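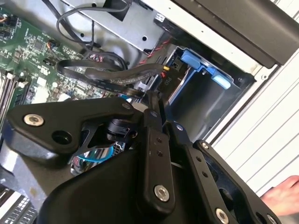 July, bench 4, after lunch. Back on the Hartono tower, the one I keep promising Xuelian Zou I'll write up properly. My plan is to get the order of work down before I forget it again - memory, then the processor, then whatever's left. Mental note about the blue cable that curves over the shiny metal bit: watch it every time, it loves to snag! Screws go in tray 13, please, not loose on the table (yes, I'm talking to myself too).

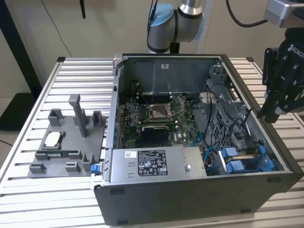 Next I want to look up the paste we got from Lerkex, part 464 I think, and check there's enough for the other towers. Xuelian says nearly 76 grams in the cupboard, which sounds like a lot to me. Ask her. Also need more wipes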